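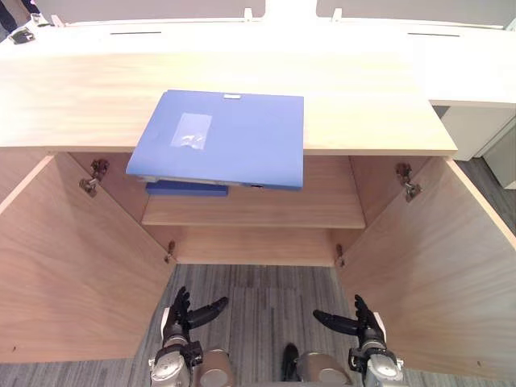

Skunau: Sprechstunde für private Unterlagen wird im September fortgesetzt

Die Stadtbibliothek Skunau führt ihre Sprechstunde für private Unterlagen weiter. Das hat die Leitung des Hauses mitgeteilt. Das Angebot richtet sich an Personen, die zu Hause viele Briefe, Verträge und Bescheide gesammelt haben und nicht wissen, was sie davon behalten müssen. Im Frühjahr war es zuerst als Versuch geplant, für die Dauer von drei Monaten. Ab September findet es jetzt regelmäßig statt, in den Räumen der Zweigstelle Tolleo.

Die Nachfrage war größer als erwartet. In den drei Monaten kamen rund 200 Personen in die Beratung, manche von ihnen mehrmals. Ein Gespräch dauert normalerweise 40 Minuten. In dieser Zeit wird kein Schreiben beantwortet und kein Formular ausgefüllt. Man sieht gemeinsam durch, was mitgebracht wurde, und legt es in eine Reihenfolge, mit der die Person später allein weiterarbeiten kann.

Geleitet wird die Sprechstunde von Tahira Rind. Sie hat früher in der Registratur eines Krankenhauses gearbeitet und kennt große Mengen Papier. Nach ihrer Erfahrung kommen die meisten Besucherinnen und Besucher nach einer Veränderung im Leben: nach einem Umzug, nach einer Trennung, beim Eintritt in die Rente oder nach einem Todesfall in der Familie. »Viele bringen zuerst nur eine kleine Tasche mit und sagen, zu Hause ist noch mehr«, sagt Rind. »Das ist ganz in Ordnung. Mit einer kleinen Tasche kann man gut beginnen.«

Besonders oft wird nach den Fristen gefragt. Eine allgemeine Pflicht, private Rechnungen aufzubewahren, gibt es in Deutschland nur in wenigen Fällen. Wer zum Beispiel einen Handwerker am eigenen Haus beschäftigt hat, muss die Rechnung zwei Jahre behalten. Das steht normalerweise auch auf der Rechnung selbst, wird aber leicht übersehen. Kassenzettel für größere Geräte sollte man so lange haben, wie man bei einem Mangel noch etwas verlangen kann. Thermopapier wird mit der Zeit blass, deshalb empfiehlt die Bibliothek eine Kopie auf normalem Papier.

Anders ist es mit Unterlagen, die für die Rente wichtig sind. Arbeitsverträge, Nachweise über die Sozialversicherung und Bescheinigungen über Ausbildung oder Kindererziehung soll man mindestens bis zum Beginn der Rente behalten und erst nach der Klärung des Kontos über ein Wegwerfen nachdenken. Geburtsurkunde, Heiratsurkunde und Zeugnisse bleiben für immer. In der Sprechstunde bekommt jede Person dazu ein Merkblatt von zwei Seiten. Es liegt auf Deutsch, Arabisch, Ukrainisch und Türkisch vor, eine Fassung in Leichter Sprache wird noch vorbereitet.

Für das Ordnen selbst gibt es kein festes System. Rind rät, mit wenigen Gruppen anzufangen, etwa Wohnung, Arbeit, Gesundheit, Bank und Versicherung. Wer zu viele Fächer macht, findet nach ihrer Meinung am Ende weniger. Ob man Ordner, Mappen oder Kästen nimmt, ist eine Frage des Geschmacks und auch des Platzes im Schrank. Wichtig ist die Beschriftung, und zwar so, dass auch eine andere Person sie versteht. In einem Notfall müssen Angehörige die Vollmacht oder den Namen der Krankenkasse schnell finden können – dafür hilft ein einzelnes Blatt ganz vorne, auf dem steht, wo was liegt.

Neu ist ab September ein Kurs zum Scannen. Die Bibliothek hat für die Zweigstelle zwei Geräte angeschafft und benutzt dazu das Programm Zillix. Die Teilnehmenden lernen, wie man Dateien sinnvoll benennt und eine zweite Sicherung anlegt. Pro Kurs gibt es 26 Plätze, verteilt auf eine Gruppe am Vormittag und eine am frühen Abend. Die gescannten Dateien werden auf einem eigenen Speicherstick mitgenommen und nicht in der Bibliothek aufgehoben. Wer keinen Stick besitzt, kann ihn an der Theke kaufen. Nicht jedes Papier darf man nach dem Scannen wegwerfen. Notarielle Urkunden, Originalzeugnisse und Testamente braucht man weiter in Papierform, darauf weist der Kurs gleich am Anfang hin.

Auch die Vernichtung von alten Papieren ist ein Thema. Kontoauszüge und Arztbriefe gehören nicht ungeschnitten in die blaue Tonne. Die Buchbinderei Szalai, zwei Häuser neben der Zweigstelle, stellt ihren großen Aktenvernichter an einem Nachmittag im Monat zur Verfügung. Eine kleine Menge ist kostenlos, für mehr wird ein Beitrag nach Gewicht genommen. Büroklammern und Plastikhüllen müssen vorher entfernt werden.

Die Kosten für das ganze Angebot sind überschaubar. Für Merkblätter, Trennblätter und Etiketten hat die Bibliothek bis zum Jahresende 700 Euro eingeplant. Das Honorar für die Beratung kommt aus dem Etat für Erwachsenenbildung. Über das nächste Jahr wird im Winter entschieden, zusammen mit dem übrigen Kursprogramm. Aus dem Ortsteil Obere Au gibt es den Wunsch, die Sprechstunde auch dort anzubieten, weil der Bus nach Tolleo am Abend nur noch stündlich fährt. Die Bibliothek prüft das, einen passenden Raum hat sie noch nicht.

Die Sprechstunde ist kostenlos, ein Bibliotheksausweis ist nicht nötig. Termine werden telefonisch oder an der Theke vergeben, die erste Beratung beginnt jeweils um 9.30 Uhr. Wer schlecht Deutsch spricht, darf eine Begleitung mitbringen. Fragen zum Steuerrecht und Streit mit Behörden werden nicht bearbeitet – in diesen Fällen bekommt man eine Liste mit den zuständigen Beratungsstellen in der Stadt.

Weitere Meldungen
Bücherbus: neue Haltestelle am Skunauer Bahnhof
Freibad öffnet morgens eine Stunde früher
Baustelle an der Mühlbrücke dauert länger
Zweigstelle Tolleo bekommt neue Fenster
Sperrmüll: Anmeldung jetzt auch per Postkarte
Musikschule sucht gebrauchte Notenständer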